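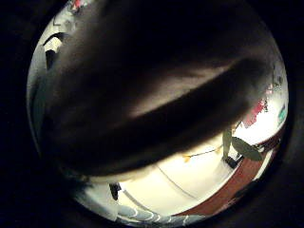 4.2 Blocked views

Second filter after the pose check in 4.1. Runs on the wrist view only, before any clip goes to training. The aim is modest: find stretches where the fisheye sees mostly the operator's own hand or sleeve and decide whether to cut, mask or keep them. Earlier Morko releases kept everything and let the policy sort it out. It didn't, or not well enough, see 4.4.

What we call blocked. A frame is blocked if one near object covers more than half of the bright circle. The black border doesn't count, we crop to the circle first with a fixed mask per lens. A run is blocked if the frames in it are blocked without a break for longer than the action chunk used by the policy. Shorter runs we leave alone, the policy sees past them anyway and cutting leaves jumps in the gripper path which are worse than a dark frame.

Note that "near object" is not the same as "hand". Hands were the commonest case in the raw clips by some distance, then sleeves, then the thing being carried. The last one is a real problem: a large box held in the gripper blocks the view for perfectly good reasons and we want to keep it. So the filter has to tell a held item from a hand in front of the lens, and blur alone won't do that.

Figure 3. Wrist view with the operator's left hand close to the lens. A lighter band crosses the hand; floor and one leg of a second person remain visible past it.

Method. Three cues, all cheap. (a) Local sharpness on a coarse grid over the circle. A hand this close is out of focus and its cells score low together, as one lump. (b) Motion relative to the rest of the view. When the gripper swings, floor and walls slide across the circle, while a held object stays put in it. A free hand does neither, it moves on its own. (c) Colour, used weakly. We started with a skin colour model and dropped it. It failed on gloves, failed in shadow, and did noticeably worse on darker skin, which is not something we were going to ship. What is left of the colour cue only asks whether the lump is even in tone once brightness is taken out. Figure 3 is the sort of frame that settled it for us: most of the hand is in shadow, the floor behind is very bright, and any threshold on raw brightness splits the lighter band off as a seperate object.

The cues go into a small classifier with a smoothing step over time. No deep features. We tried a segmentation network as well (Cordeiro variant, same labels) and it was a bit better on sleeves, no better on hands, and much slower on the field laptops. Might be worth it for others.

Labels. Clips came from two sites, Fasville and Parko, 1,587 clips in all. Leen Daher and Afaf Kassab labelled the lot by hand, independently, marking start and end of each blocked run. Disagreements went to Yulan Dong, who had the last say. Most of the disagreement was over where a run ends: hand leaving the view slowly, one rater calls it clear when the floor comes back, the other waits for the target object. We took the later point. After that 169 clips had at least one blocked run under the definition above.

Split was by operator and not by clip, so no one appears in both train and test. An early version of the split got this wrong (found in February, results from before then are not reported here).

Results. Hands: the filter finds nearly all the long runs and the misses are mainly at the edges, starting late by a few frames. Sleeves: weaker, knitted ones especially, as the texture brings the sharpness score up. Held objects: the motion cue does most of the work. Take it out and the filter throws away good carrying clips in bulk. Take out the tone cue and not much changes, we kept it because it helps in dim rooms. Full numbers are in the appendix table.

Other people in view are a seperate matter and this filter does nothing about them. A frame may be blocked and still show part of a bystander round the rim, as with the leg in Figure 3. The lens is wide enough that this is common. Blocked frames must therefore still pass through the privacy step in 4.3; in our first pipeline they skipped it, on the thinking that there was nothing to see. That was wrong and has been fixed.

Cut, mask or keep. Blocked runs at the start or end of a clip are cut. Runs in the middle are masked: images dropped from the loss, gripper path kept so long as tracking held. If tracking was lost during the run the clip is split into two and each half treated as its own episode. Nizar Khalaf checked the split clips for half-finished grasps and those were removed by hand, no automatic rule for this yet.

Limits. One lens type. Indoor only. Operators had been told to keep the free hand away from the camera, so the rate of blocking will be higher with untrained people and the balance of hands to sleeves may well be differnt. Ghada Daher's thresholds for the motion cue were tuned on Fasville clips and carried over to Parko unchanged; we have not tested re-tuning.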